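Does Sorting Your Trash at School Do Anything?

Project report by Olumide Yusuf
Class advisor: Adelmo Pellegrini
Submitted 25/11/2022

Why I picked this topic

Every hallway at Rercombe has two bins, one blue and one black, and a poster saying that recycling starts with you. I have walked past that poster for two years. I wanted to know if the bins change anything, or if they mostly make people feel better about buying a drink in a bottle. I went in doubtful, and I should say so up front, as it probably affected how I asked my questions.

My main question was simple: of the stuff students put in the blue bins, how much is fit to be recycled? I also wanted to find out what happens to old electrical parts, which the poster says we should "bring in" without saying where.

What the school says

The school newsletter claims that we "recycle most of our waste." I asked the front office where that came from and was sent to a page on the hauler's website. The hauler, Marnix, says on that page that its school customers are "leaders in recycling." There is no number on the page. I wrote to them and got back a brochure, also with no number in it. A claim like that is hard to check, and I think it should be worded more carefully or taken down.
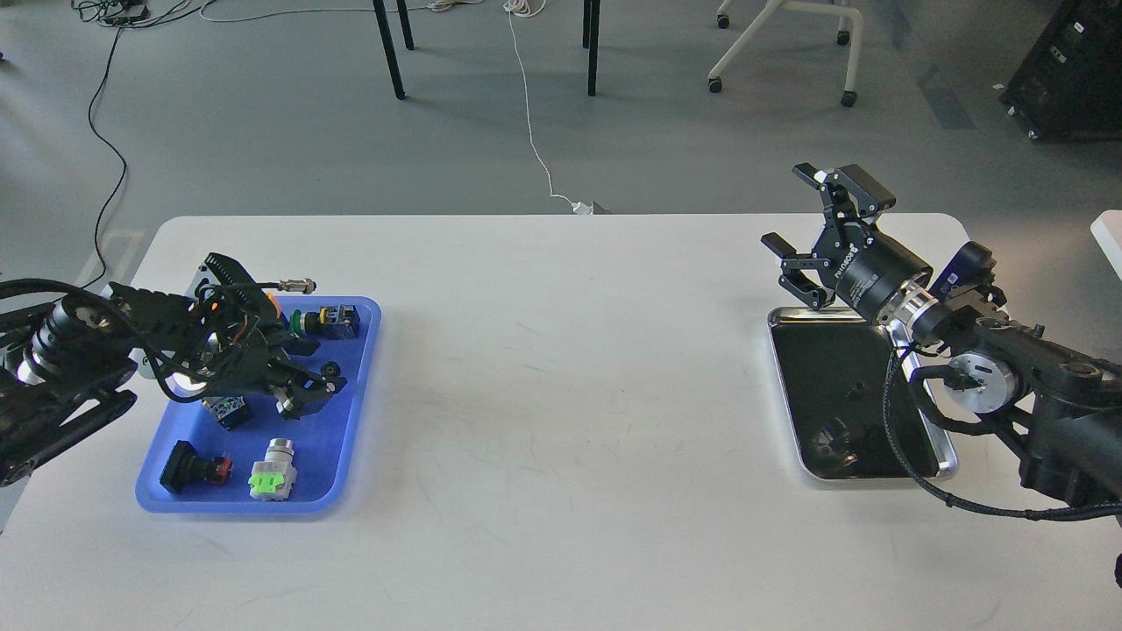 Electrical waste is a separate problem. Switches, plugs and old chargers can't go in either bin, and the poster does not mention this. The town has a drop-off at the Negash depot, but it is a long bus ride from school and closes before our last class ends. I asked students in my grade what they do with a dead charger. Most said they keep it in a drawer. A few said they throw it in the trash. One said he takes it to Negash, and when I asked when he last did that he said he was planning to.

How I did the count

For eight school days in November I weighed the blue bins from the cafeteria after lunch. I wore gloves and used the luggage scale from home, checked against the one in the science lab. I then pulled out everything that did not belong, such as food, napkins, coated cups and plastic film, and weighed what was left. Mr. Pellegrini helped me decide the unclear cases. We argued over pizza boxes and ended up counting greasy ones as trash.

Results

Total weight in the blue bins: 2,838 ounces
Weight fit to be recycled: 1,828 ounces
Share fit to be recycled: 64 percent

So more than a third of the weight should not have been there. Some of that was liquid left in bottles, which I poured out and counted as waste. If everyone emptied their bottles first, the share would go up, but I did not measure by how much.

I expected worse. I had told my friends it would be under half, and I was wrong. Still, 64 percent only covers what went into the blue bins. It says nothing about the bottles and cans that went into the black ones, and I did not open those. The newsletter's word "most" is about all of our waste, so my count can't prove it or disprove it.

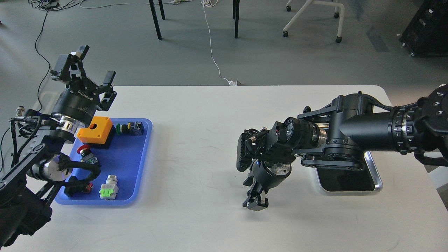 Push-button parts in a blue plastic tray.

What I could not find out

I don't know what Marnix does with a load that is one-third trash. The brochure says loads are "carefully sorted." A worker at the Brurnel transfer station told me on the phone that bad loads sometimes get dumped, but he would not say how often, and he may not have been talking about schools. I have left this out of my results.

Problems with my method

Eight days is short. People also saw me standing by the bins with a scale, and a couple of them asked me which bin to use, so the count may be better than on a normal day. The luggage scale jumps around a bit with light bags. I only did the cafeteria, where the trash is mostly food packaging – classroom bins would be mostly paper.

What I would change

The poster should have a list of what goes where, with "empty your bottle" at the top. The school should put a box for old chargers and small electrical parts in the office and have it taken to Negash once a term. I asked about the box and was told it would be looked into.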